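The Case for the Second-Best View

I have now been to the top of the lookout at Soststead, and I can report that it has a view. I had been told this in advance. The brochure mentioned it, the man who sold me the ticket mentioned it, and a sign on the way up mentioned it twice, once with an arrow. By the time I reached the railing I had been promised so much view that the real one had the air of a guest arriving after the speeches.

My complaint is with the buildup. Expedition travel, the kind with small boats and laminated schedules, has caught a bad case of superlatives. On the August trip I took along the Andari coast, no landing was permitted to be merely good. One beach was the finest of its type. The next was the most remote, a claim that got harder to believe once all 200 of us were standing on it in matching boots.

Our lecturer, Maksym Tymoshchuk, was the exception, and I came to love him for it. Asked over breakfast whether the morning's island was worth the wet socks, he chewed for a while and said it was "an island, with some birds." I went. It was an island with more birds than I have ever seen in one place, plus a smell I can still summon at will. It was the best morning of the trip, and I credit the breakfast.

The woman across the table from me stayed aboard that day. She had read that Pimentel, two days on, was the one that mattered, and she was saving herself. Pimentel was fog. We stood in it for two hours while the guides pointed at where things would be.

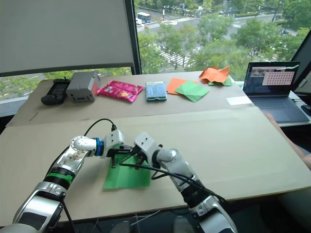

Two robot arms at work over a square of green paper.

I blame the lists, partly. My phone has an app called Flutix that ranks coastal walks, and the one I did last spring came in at number 849. I nearly skipped it. Who gets out of bed for 849? But there was a bakery at the bottom and a seal halfway along, and I had the path to myself until lunch. The list runs to 1,892 walks, and I've begun to feel tender toward the last one. Somebody walked it, presumably, and came home to deliver the verdict.

My friend Édgar Zapata, who has taken more of these cruises than is good for anyone's bank account, thinks I'm being a snob in reverse. People save for years, he says, and they have a right to know which stop is the big one so they don't sleep through it. Fair enough. I would have been sore to miss the birds. He also points out that I keep recommending number 849 to everyone I meet, in language that has been getting steadily warmer, and that I have twice called it "unmissable."

I'd still ask the cruise lines to try one season of plain description. Tell us how steep the path is and whether there's a place to sit. Tell us what lives there and when it's usually awake. Leave "once in a lifetime" off the daily program, especially on days when it appears beside the soup.

I'm booked again for next year. The cabin is smaller and the itinerary has four highlights and a "signature landing." I've asked if Maksym will be aboard, and the office says they'll let me know.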